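The Tare

Noboru Tanabe arrived at the Flosholm building at seven in the morning, Sun 31 May, and recorded the humidity before he took off his coat. The instrument was fixed to the wall inside the door. He wrote the reading in the left-hand column of the sheet, initialled it, and hung the coat on the hook assigned to visitors. He was not a visitor, but the staff hooks were all taken by people who no longer worked there and whose coats had not been claimed.

The job was an inventory of the Štěpánek bequest. Old Štěpánek had made sorting sets for schools for most of his working life, first in a garage in Drotach and later in the long shed behind the Flosholm dairy, and had left the lot to the regional museum with a letter of instruction. The letter said that each set was to be checked, kept complete, and used. The museum's lawyer had underlined the last word and written a question mark beside it.

Tanabe was a metrologist. He had spent his career at Stastetent, which certified weights for grain elevators, and he had retired with a good set of callipers and a bad knee. The museum wanted somebody who would measure things and not have ideas about them. He had signed on for the season, to finish in August, and was ahead of schedule.

The procedure was as follows. A set was taken from its carton. The tray was placed on the table with its long side to the operator. The plates were placed in front of the tray, blue to the left and red to the right. The cubes were put in the tray, mixed, and then moved to the plates according to colour, one at a time, until the tray was empty. Štěpánek had specified this order in the letter and had given no grounds for it. The cubes were afterwards measured on three axes, weighed, and put back in the carton with a numbered slip.

Tanabe had at first measured without sorting. It was faster, and the sorting contributed nothing to the record. On his second day he had found two cartons where the cubes had been packed under the wrong slips, and had been obliged to unpack the whole shelf. After that he followed the letter.

The tables in the shed were the original ones. Their grain ran away from the operator, toward the back, and he had come to use it as a reference for squaring the tray. He did not note this in the method statement. It was the sort of thing a person either did or did not do.

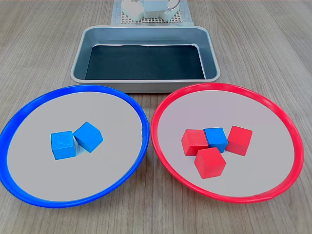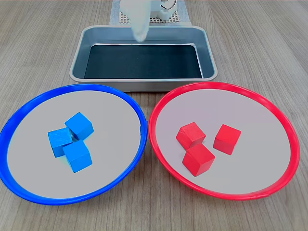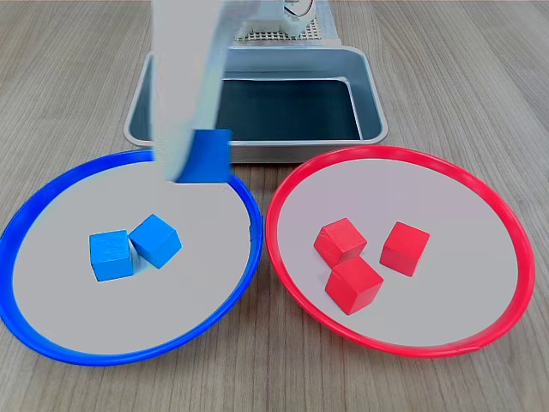

The fault appeared in the weights. He had expected some scatter. Wood takes up moisture from the air and gives it back, and a painted cube does the same thing more slowly. He had a correction for it, worked out on the first afternoon, and after correction the red cubes agreed with one another to within the resolution of the balance. The blue cubes did not. In every set there was one blue cube that was heavier than the rest by 2 grams.

He checked the balance against the reference mass. The balance was in order. He checked the draught shield, the level, and the bench under the level. He moved the balance to the other end of the shed, let it stand for 20 minutes, and weighed the same set again. The heavy cube was heavy at the other end of the shed.

By dimension it could not be distinguished. The edges were the same length, the corners were broken to the same radius, and the paint was the same thickness as far as he could determine without cutting it. He put the heavy cube in his left hand and a light one in his right, closed his eyes, and could tell them apart. He exchanged them and could still tell. He wrote this down as well, under Remarks, and then struck it out with a single line so that it remained legible, which was the Stastetent rule for observations made without an instrument.

At noon the curator came through from the dairy side with a thermos and a box of butter tarts. Her name was on the contract and he had only ever called her the curator. She asked how it was going.

"There's a discrepancy in the blue," he said.

"A bad one?"

"A consistent one."

She sat on an upturned crate and poured tea into the lid. He explained the correction for moisture and the business of moving the balance. She listened properly, with her boots together, and when he had finished she asked which of the blue cubes it was.

"It's one per set."

"No, I mean which one. First onto the plate, or second, or last?"

He said that the order of transfer was not recorded. The letter called for the cubes to be mixed. She ate half a tart and said that her brother had been at the Drotach school when Štěpánek used to come in on his rounds with a sample case. The old man would set out the tray and the plates and stand behind the child with his hands in his pockets. He never said whether the colours were right. Any child could do the colours. At the end he would ask whether one of them had felt different, and if the child said no, he thanked them and packed up.

"And if the child said yes?"

"He'd ask them to find it again."

"Did your brother find it?"

"He said he did. He was a terrible liar, though, as a boy."

Tanabe considered this. He said it would have been useful to have it in the letter. The curator said that the letter had been written when Štěpánek was in hospital and that he had probably thought it was obvious. She left the rest of the tarts on the sill and went back to the dairy side, where a school group was expected on the Monday and the floor was not done.

He resumed with the next carton. Tray, plates, cubes. He mixed the cubes with the flat of his hand. He picked up a red one and put it on the red plate. He picked up a blue one, paused, and put it on the blue plate. He was conscious of operating more slowly than he had that morning. When he reached the heavy cube he knew it before it had cleared the rim of the tray, and the knowledge arrived in his wrist, well ahead of any decision to look for it.

He set it down with the other blue cubes and completed the transfer. Then he turned his back to the table, turned around again, and tried to say which one it was. He could not. He picked each of them up in turn. The second one was it.

In the afternoon he did 4 more sets. On each he located the cube by hand and confirmed it on the balance afterwards. He was correct on the first, correct on the second, wrong on the third by reason of haste, and correct on the last. He entered the weights in the record. For the hand results he ruled a new column, which the form did not provide for, and spent some time on the heading. He tried Subjective, and Operator Estimate, and settled on Found, with a space beneath it for yes or no.

There remained the matter of tolerance. The museum's form required that any item deviating from the mean by more than the stated limit be marked defective and set aside for disposal. He had the limit in front of him. The heavy cubes exceeded it in every case. He read the clause again for an exception and there was none. It had been drafted for scientific glassware and copied over.

He took a clean sheet and wrote a memorandum. He stated that the mean was the wrong quantity. In each set the heavy cube should be regarded as a separate article with its own nominal mass, and when this was done all of the cubes inspected to date fell within tolerance. He attached the figures. He recommended that the numbered slips not indicate which cube was which. He read that sentence over twice, aware that it asked a museum to withhold a known measurement from its own packaging, and that in his former employment he would have sent it back to its author with a note.

He left it in.

The carton was still open. He ought to have closed it, but there was an hour of light remaining and his knee was quiet. He put the cubes back in the tray and mixed them again. He squared the tray to the grain. A truck went by on the dairy road and the needle on the wall instrument shivered and returned to its mark. He waited for it to settle before he reached for the first cube, although nothing he was doing required it.

It was blue, and it was one of the light ones. He put it on the plate.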